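My mother kept one cloth for the bathroom basin and it was never allowed to do anything else. I thought this was fussy until I had a basin of my own, one of those deep white ones, and found out how much a glossy curve will show you on a bright Friday morning - every speck, every dried splash of toothpaste. 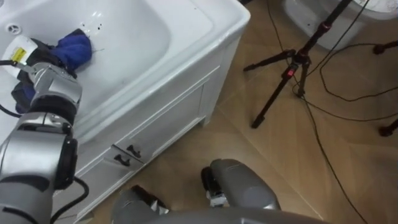
A blue cloth in a white basin.

I've come around to her way of thinking, and I'd go further. Give the cloth a strong colour, so it doesn't wander off with the face washers, and leave it within reach of the tap. My neighbour Soledad Dunleavy swears by sprays and owns five of them, bless her, and we've argued it over many a cuppa. But a wipe around the bowl after the evening teeth, with a bit of warm water, does me very nicely, and I'm rather fond of those few quiet minutes before bed.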